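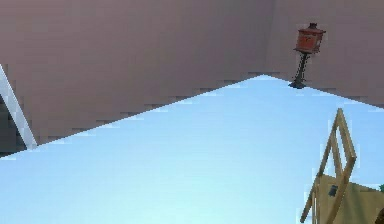 전학을 온 학생은 첫 시즌에 공식 경기를 절대로 못 뛴다고, 지난 주말 관중석에서 어떤 분이 저에게 말했습니다. 연습 경기만 가능하고, 벤치에도 앉을 수 없다고 했습니다. 저는 그 말을 듣고 많이 걱정이 되어서 이 게시판에 글을 씁니다.

먼저 저의 한국어가 조금 어색한 것을 이해해 주시기 바랍니다. 한국어는 제가 어른이 된 후에 배운 언어입니다.

상황은 다음과 같습니다. 제 아들은 16세이고, 작년까지 Alcombe에 있는 고등학교에서 축구를 했습니다. 위치는 왼쪽 수비수입니다. 가족이 Villanueva로 이사를 하게 되어서 아들도 학교를 옮겼습니다. 이사의 이유는 저의 직장이고, 축구와 관계가 없습니다. 새 학교의 코치님은 친절하신 분이고, 아들은 벌써 훈련에 참가하고 있습니다. 그런데 선수 등록에 대하여 여쭈어 보면 "서류가 오면 봅시다"라고만 대답하십니다. 어떤 서류인지는 저도 아들도 모릅니다.

제가 알고 싶은 것을 적겠습니다.

- 이사 때문에 전학을 한 경우에도 출전 정지 기간이 있습니까?
- 정지 기간이 있다면, 전학한 날부터 계산합니까, 아니면 등록 신청을 한 날부터 계산합니까?
- 이전 학교에서 받은 경고 카드도 새 학교로 따라옵니까? 아들은 지난 시즌 마지막 경기에서 경고를 받았습니다.
- 정지 기간 동안 유니폼을 입고 벤치에 앉아도 됩니까?

리그의 안내 책자를 읽어 보았지만, 전학에 대한 부분은 매우 짧고, "해당 규정에 따른다"라고만 쓰여 있습니다. 해당 규정이 어디에 있는지 찾지 못했습니다. 경험이 있으신 분의 답을 기다리겠습니다. 감사합니다.

— 왼쪽수비수의부모, 2019년 3월 2일

---

**골대뒤에서**

안녕하세요. 우리 가족도 Lallville에서 이 지역으로 이사를 와서 비슷한 일을 겪었습니다. 그래서 제가 아는 만큼 자세히 쓰겠습니다. 저는 리그의 직원이 아니니까, 마지막 확인은 꼭 리그 사무국에 하십시오.

출전 정지에 대해서 말씀드리면, 관중석에서 들으신 말은 반만 맞습니다. 한 시즌 전체를 못 뛰는 것은 주소가 바뀌지 않았는데 학교만 바꾼 경우입니다. 좋은 팀으로 선수가 몰리는 것을 막으려고 만든 규정이라고 들었습니다. 가족이 정말로 이사를 한 경우에는 대기 기간이 30일이고, 그 기간이 끝나면 공식 경기에 나갈 수 있습니다. 우리 딸의 경우에도 그랬습니다.

날짜의 계산은 제가 실수를 한 부분입니다. 저는 새 학교에 처음 간 날부터 계산했는데, 사무국은 등록 신청서를 접수한 날부터 계산했습니다. 우리는 신청서를 늦게 내서 개막전과 그 다음 경기를 놓쳤습니다. 딸이 저에게 며칠 동안 말을 잘 안 했습니다. 그러니까 서류를 아직 안 내셨으면 코치님을 기다리지 마시고 학교 체육부에 직접 가십시오.

우리가 낸 서류는 이렇습니다.

1. 새 주소가 나오는 거주 증명. 우리는 임대 계약서와 전기 요금 고지서를 같이 냈습니다. 한 가지만 내면 다시 가져오라고 할 수 있습니다.
2. 이전 학교의 이적 동의서. 교장의 서명과 이전 코치의 서명, 모두 2개의 서명이 필요합니다.
3. 건강 검진표. 이전 학교에서 받은 것도 기한이 남아 있으면 쓸 수 있습니다.
4. 부모의 서명이 있는 전학 사유서. 길게 쓰지 않아도 됩니다. 우리는 네 줄을 썼습니다.

이 중에서 이적 동의서가 제일 오래 걸립니다. 이전 학교의 코치가 서명을 하고 교장실에 올려야 하는데, 방학이 중간에 있으면 종이가 책상 위에서 오래 쉽니다. 전화를 한 번 하고 기다리는 것보다, 이메일로 보내고 이틀 후에 전화를 다시 하는 방법이 우리에게는 좋았습니다. 복사본을 집에 하나 두십시오. 사무국에서 우리 서류 한 장을 잃어버린 일이 있었습니다.

경고 카드는 같은 리그 안에서 옮기면 따라옵니다. 하지만 경고 한 장은 시즌이 바뀌면 없어지는 것으로 알고 있습니다. 퇴장으로 받은 정지는 다릅니다. 그것은 남은 경기 수만큼 새 학교에서 지켜야 합니다. 아드님은 경고만 받으셨으니까 큰 문제가 아닐 것 같습니다.

벤치에 대해서는 우리 딸은 사복을 입고 앉았습니다. 유니폼은 안 된다고 심판이 경기 전에 말했습니다. 몸풀기도 같이 하지 못했습니다.

---

**오프사이드아님**

제 조카는 그냥 뛰었습니다. 아무도 검사 안 했습니다. 너무 걱정하지 마세요. 그리고 요즘은 클럽 팀이 학교 팀보다 낫다고 생각합니다. Goltesmont 쪽에 클럽이 하나 있는데 등록이 아주 간단합니다. 회비는 조금 비쌉니다.

---

**토요일선심**

바로 위의 답에 대하여 한마디 하고 싶습니다. 검사를 안 하는 것처럼 보여도, 상대 팀이 이의를 내면 사무국이 등록 날짜를 확인합니다. 자격이 없는 선수가 뛴 경기는 몰수패가 됩니다. 저는 부심을 하면서 그런 경우를 보았습니다. 팀의 다른 학생들이 이긴 경기를 잃게 되니까, 등록이 끝나기 전에는 연습 경기만 하는 것이 안전합니다. 연습 경기도 리그의 일정표에 올라가 있으면 공식 경기로 보는 때가 있습니다. 코치님께 이것도 여쭈어 보십시오.

골대뒤에서 님의 설명은 대부분 제가 아는 것과 같습니다. 제가 더하고 싶은 것은 다음입니다.

이적 동의서의 양식이 작년 9월에 바뀌었습니다. 옛날 양식에는 전학 사유를 표시하는 칸이 없습니다. 인터넷에서 검색하면 옛날 양식이 먼저 나오는 경우가 많으니까, 학교 체육부에서 종이로 받는 것이 좋습니다. 옛날 양식으로 내면 돌려보내고, 다시 낸 날이 접수 날짜가 됩니다.

그리고 "해당 규정"은 안내 책자가 아니고 경기 운영 규정집에 있습니다. 거의 200쪽이나 되는 두꺼운 책이고, 선수 자격은 뒤쪽의 부록에 있습니다. 체육부 사무실에 한 권씩 있을 것입니다. 빌려주지 않아도 그 자리에서 읽는 것은 됩니다.

벤치의 복장은 심판마다 조금 다르게 봅니다. 규정에는 "경기 복장을 착용하지 않는다"라고 되어 있어서, 저는 팀 점퍼까지는 괜찮다고 생각합니다. 싫어하는 주심도 있습니다. 경기 전에 주장이나 코치가 주심에게 먼저 물어보면 됩니다.

---

**왼쪽수비수의부모**

세 분의 답에 감사드립니다. 오늘 체육부 사무실에 가서 새 양식을 받았습니다. 임대 계약서는 있는데 전기 요금 고지서가 아직 옛 주소로 나옵니다. 은행에서 온 우편물도 거주 증명으로 받아 주는지, 아시는 분이 계시면 알려 주십시오.

**골대뒤에서**

우리 때는 은행 우편물도 받아 주었습니다. 이름이 부모님 이름으로 되어 있어야 합니다. 아드님 이름의 통장은 안 됐습니다.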